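半颗星

一

我到普拉卡里的时候是十月，旅游季刚刚结束，或者按码头上那位售票员的说法，旅游季还没有开始。他的依据是今年还没有人来过。

我替一本叫《塞古拉》的旅行指南写稿，每年出一版，封面年年换，里面的错别字大体保留。我的工作是到别人不想去的地方，住一两晚，决定给几颗星。满分是三颗。三颗星的地方我没去过，那归主编本人。分到我手里的通常是半颗星，以及半颗星要不要保住的问题。

普拉卡里在上一版里有半颗星，条目只有一句话：“岛的北端有一眼会唱歌的泉水，值得在等船时一听。”我查过旧版，这句话已经印了很多年，最早写它的人退休了，联系不上。主编在交代任务时把铅笔横过来，在桌上滚来滚去，说，诺埃利娅，你去听一听，要是不唱了，就把它删掉，正好给胡诺拉尔的新缆车腾地方。

胡诺拉尔的新缆车是付了广告费的。

船从库尔陶开过来，途中颠得厉害，同船的有一位神父、两箱鸡和一个睡着的男孩。下船的时候神父祝福了我，鸡没有什么表示。男孩一直没醒，船员把他扛上岸，放在一张长椅上，动作很熟练，看来他每天都这么回家。

码头上站着一个穿西装的男人，手里举着一块牌子，上面写着“科德罗先生”。

我说我就是。

他看看牌子，又看看我，然后从上衣口袋里掏出一支笔，当着我的面把“先生”划掉，写上“女士”，重新把牌子举好。等这一切做完，他才微笑起来，好像刚刚认出我。

“阿比利奥·卡尔沃，”他说，“普拉卡里旅游局局长。欢迎您。”

我问旅游局还有别的人吗。他说暂时没有，编制是有的。

二

去旅馆的路上，卡尔沃局长向我介绍了本地的名胜。

有一座教堂，锁着，钥匙在库尔陶。有一棵树，据说有位国王在树下避过雨，后来树死了，原地种了一棵新的，据说那位国王的孙子要是来的话，也可以在下面避雨。有一座博物馆，在邮局的楼上，展品以邮局淘汰下来的东西为主。还有观景台，从观景台上能看见胡诺拉尔。

“胡诺拉尔好看吗？”我问。

“从我们这儿看，很小。”他说，语气里有一种满足。

旅馆叫“三百级”，因为它在一道石阶的顶上。石阶是真的有三百级，每一级旁边都用白漆标了号，这样您在爬的时候随时都知道还剩多少，可以据此绝望。局长替我提箱子，爬到中途停下来，说按照惯例，客人在这里要停一停，欣赏风景。我欣赏了一会儿风景，他靠在墙上喘气。风景是一面晾着床单的墙。

“床单是谁家的？”我问。

“旅馆的，”他说，“今天给您换的。”

旅馆老板娘很高，不大说话，登记时只问我一个问题：是不是冲着泉水来的。我说是。她看了局长一眼，局长看了天花板一眼。她把钥匙给我，说早饭八点，汤也是早饭。

我的房间有八个衣架，没有衣柜。它们挂在窗帘杆上，风一吹互相敲打，声音不难听。我躺在床上想，要是泉水不唱了，可以改写衣架。

三

晚饭的时候局长又来了，还是那身西装，换了一条领带。他带来一只文件夹，里面是泉水的历史。

历史如下。很久以前，岛上有一位牧羊女，丢了一只羊，在石缝前哭，石缝被她哭得不好意思，就流出水来，唱歌安慰她。歌词没有传下来。羊后来自己回去了。几百年后，一位主教路过，喝了泉水，耳朵好了，或者耳朵坏了，两种说法都有，手稿在这里被虫蛀了一个洞。再后来，有人在泉水上盖了一间石屋，装了铁门，门上有锁，锁的钥匙倒是在本地。

“它什么时候唱？”我问。

“这个嘛，”局长说，把文件夹合上，“有一定的规律。”

“什么规律？”

“涨潮有关系，风有关系，前一年冬天的雨水也有关系。还有人认为跟听的人有关系。”

“您听过吗？”

局长切了一块鱼，很仔细地把刺挑出来，在盘子边上排成一排。

“我是在泉水边长大的。”他说。

我做这行十一年了，知道这算什么回答。在库尔陶，有个人给我看一座据说闹鬼的钟楼，我问他见没见过鬼，他说他祖母就埋在附近。这些话都是真的，它们只是站在问题的旁边，像两个互相不认识的人在等同一班车。

老板娘过来收盘子，把那一排鱼刺也收走了。她问局长明天还下不下雨。局长说预报不下。她说那就难了。

我问什么难了。

“晾床单。”局长抢着说。

可是不下雨是好晾床单的。我在岛上待得不久，这个道理还懂。 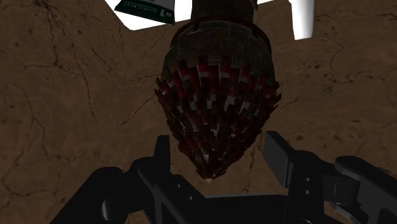 四

第二天一早我自己去了泉水。

我没有告诉局长。指南的规矩是正式参观之前先私下看一次，手册里称作“素面”，意思是看看人家没化妆的样子。我通常不大遵守，因为素面要早起。那天是衣架把我吵醒的。

路不难找，每隔一段就有一块箭头牌，上面画着一个高音谱号。有几块的谱号画反了。最后一块牌子上写着“前方二百步，请保持安静”。我保持着安静走过去，看见石屋的铁门开着，里面有人在骂脏话。

骂得不太响，但是骂得很有层次，先骂水管，再骂卖水管的，最后骂到胡诺拉尔，骂胡诺拉尔的时候格外流畅。我站在门口等他骂完。石屋里头很暗，过了一会儿我才看清，卡尔沃局长跪在石槽后面，西装上衣叠得整整齐齐放在一块石头上，袖子卷着，怀里抱着一截风琴管。

我们互相看了看。

“早上好，科德罗女士。”他说。

“早上好，局长。”

“您起得很早。”

“是衣架。”

“啊，”他说，“衣架。我跟她提过的。”

他想站起来，可是风琴管的一头卡在石缝里，他一站，管子发出一声很长的、有点伤心的呜呜声，像一头牛在远处想起了什么事。声音在石屋里转了一圈才出去。

说句公道话，挺好听的。

五

局长坐在石头上，把事情从头说了一遍。他先坐在了自己的西装上，发现之后也没有挪开。

泉水从前是唱的。他小时候唱，他父亲小时候也唱，声音没有传说里那么像歌，比较像有人隔着墙往瓶口吹气，但是大家都承认那是唱。后来岛上打了几口井，水位低了，泉水开始走调，接着只在夜里唱，再接着就只剩下滴水的声音。那年正好《塞古拉》派人来。

“那位先生，”局长说，“站在您现在站的地方。”

那时候的旅游局局长是他父亲。老局长知道泉水不行了，前一晚从教堂里借了一根风琴管，教堂的钥匙那时还没有去库尔陶。他让儿子蹲在石槽后面，等客人一到就吹。儿子那时候还小，肺活量不够，只吹出很轻的一声，断断续续。那位先生听了，摘下帽子，站了很久。后来他就写了那句话，给了半颗星。

“他要是给一颗，”局长说，“我父亲夜里可能还睡得好一点。半颗让他总觉得是我没吹好。”

“您没吹好吗？”

“我感冒了。”

这以后就停不下来了。每次有旅行社要来看，每次有报纸要写，每次船上下来一个背相机的，都要有人去石槽后面。老局长去世以后，阿比利奥·卡尔沃接了他的职务和他的风琴管。管子生锈，换过一次，新的这根是从胡诺拉尔买的，尺寸不对，音偏高。泉水的声音于是在某一年忽然高了半个音，有位音乐教师写信来询问，旅游局回信说是气候的原因。

至于下雨，下雨天泉水自己会响几声，他就可以只在旁边稍稍帮忙。昨天老板娘说难了，指的是这个。

“她也知道？”

“她替过我的班。”局长说，“她的肺比我好，可是她不肯吹轻的。”

“还有谁知道？”

他想了一想，这一想花的时间不短。

“神父知道，管子是他教我擦的。邮局知道，管子是邮寄来的。学校的孩子知道，夏天我让他们轮流来，给冰淇淋。售票员知道。”他又想了想，“总的说来，不知道的就是客人。”

石缝里滴了一滴水，声音很小，落在石槽里。我们俩都等着看它还有没有下文。没有。

六

我应该在这个时候掏出笔记本，写上“不唱”，下山，坐中午的船走。手册里写得很清楚，凡自然景观系人为伪造者，一律除名，没有半颗可留。手册是主编写的，主编自己在里面留了一条脚注，说瀑布夜间关闭者不在此列。

我在石屋里站着，想胡诺拉尔的缆车。我去年去看过它的工地，那时候只有一根柱子，负责人给我看了一段动画，动画里的缆车非常快，车厢里的人全都在笑，笑得一模一样。柱子旁边有一个纪念品商店，商店是先盖好的，已经在卖缆车形状的钥匙扣。他们的宣传册上说，从山顶可以远眺普拉卡里，聆听会唱歌的泉水。

我把这一条告诉了局长。

“从那么远听？”他说。

“册子上是这么写的。”

他脸红了，我以为是生气，后来发现是高兴。他问能不能给他寄一份那个册子。

“正式参观是几点？”我问。

“十点。”他说，“原定十点。”他看了看管子，“现在恐怕没有必要了。”

“我十点来。”我说，“我是从旅馆来的，没有来过这儿。路上那些牌子，有几块谱号画反了，您最好在十点以前翻过来。”

“翻过来也是反的，”局长说，“油漆匠不识谱。”

七

我回旅馆喝了汤。汤是前一晚的鱼汤，里面有那排鱼刺里的一根，我认得它，它比别的弯。

老板娘站在柜台后面叠床单，一边叠一边打量我的鞋。鞋上有泥，整个岛上好像只有泉水边上有那种红颜色的泥。她什么都没说，拿来一块抹布，放在我椅子旁边的地上，又回去叠床单。

我把鞋擦干净。

十点整，局长在旅馆门口等我，西装后面有一块坐出来的褶子。他带我沿着箭头牌走，一路上把我早晨走过的地方又介绍了一遍，说到牧羊女的时候加了一些昨晚没有的细节，比如羊的名字。我问了几个问题，都是手册要求问的：有没有厕所，轮椅能不能到，雨天滑不滑。他说厕所有编制。

快到石屋的时候，睡在船上的那个男孩从路边站起来，往石屋后面跑，跑得飞快，嘴里还嚼着东西。局长咳嗽了一声，请我看海。我看海，看了足够一个孩子钻进石槽后面的时间。海上有一条船，正往胡诺拉尔去。

“可以进去了。”局长说。

里面还是那么暗。局长把铁门在我们身后轻轻掩上，摘下帽子。我这才注意到他今天戴了帽子，大概就是为了能摘。

我们站着等。先是滴水，一滴，又一滴。然后声音起来了，很轻，气不太够，在中间断了一下，我听见石槽后面吸了一口气，再接上去的时候偏低，晃晃悠悠，像一个人隔着墙往瓶口吹气。局长闭着眼睛，嘴唇撮着，跟着一起在使劲。到了高的地方，他的肩膀也提上去了，手在裤缝边上微微往下压，示意轻一点，再轻一点。

男孩当然看不见他的手。可是声音真的轻下去了。

最后一点声音散了以后，石缝里咕噜一响，跟着冒出来一长串低低的、湿漉漉的音，比刚才的要低得多，也粗得多，没有什么旋律可言，过了好一会儿才停。

局长睁开眼睛。

石槽后面冒出男孩的头。“这个不是我。”他说。

八

我坐的是傍晚的船，中午那班让给了鸡。局长坚持送到码头，箱子由男孩提，他要了两份冰淇淋的价钱，理由是今天有加班。老板娘没有下来，三百级石阶她每天只走一次。她往我的箱子里塞了一个衣架，我到库尔陶才发现。

关于最后那一串声音，局长一路上提出了五六种解释，有涨潮，有风，有他父亲。他说最好的办法是夜里去守一守，听个明白，又说他膝盖不好，又说还是不要太明白。说到码头的时候他已经开始担心另一件事，假如泉水自己又唱起来，而且唱的时候正好有人在吹，那两边的调子怎么办。

“您可以买一根低一点的管子。”我说。

“胡诺拉尔只卖那一种。”他忧心忡忡地说。

稿子我是在船上写的，交上去的时候主编拿铅笔在上面敲了半天。他说你就改了这么一点，还报了两晚的房费。我说我核实了。他问泉水唱不唱，我说我在泉水边上站了很久。

他把铅笔横过来，滚了一滚，又问，唱得好不好。

新版的条目仍是一句话，排在胡诺拉尔缆车的整页广告背面，印得有点透，逆着光看，缆车的柱子正好从字中间穿过去：“岛的北端有一眼会唱歌的泉水，建议上午十点前往，音准因天气而异。”星还是半颗。我替他们争取过一颗，主编说，给一颗就得派人复查。

卡尔沃局长给我来过一封信，谢谢我寄去的宣传册，他已经裱起来，挂在博物馆里了。信的末尾附了一张发票，两份冰淇淋，抬头写着“科德罗先生”，“先生”划掉了。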